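Since the start of May I am collecting examples for my small learning project, which I call Liro. The task sounds easy: the simulated arm must pick up one cup from a brown table. I drive the arm myself with a game controller, and the program saves every try. 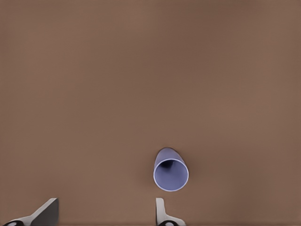
Posted by Si-eun Jeon in May

So far I have 3,020 tries on the disk. After checking them one by one, I kept 2,270. The others had a late grip, or my hand was tired and the path was not smooth. I prefer to have fewer examples and trust them.

A cup on its side is much harder for me than a standing cup. I have only 567 good tries of this type, and the learned model is still weak there. It often closes the fingers too early.
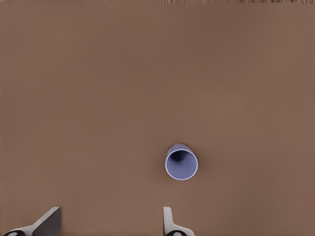
My next step is to change the start position of the cup more. In the first weeks I put it too often near the same place, and I think the model learned the place and did not look for the cup. I will also record up to three grips for each start, from different sides. If you have done similar work, please write to me how you choose the start positions.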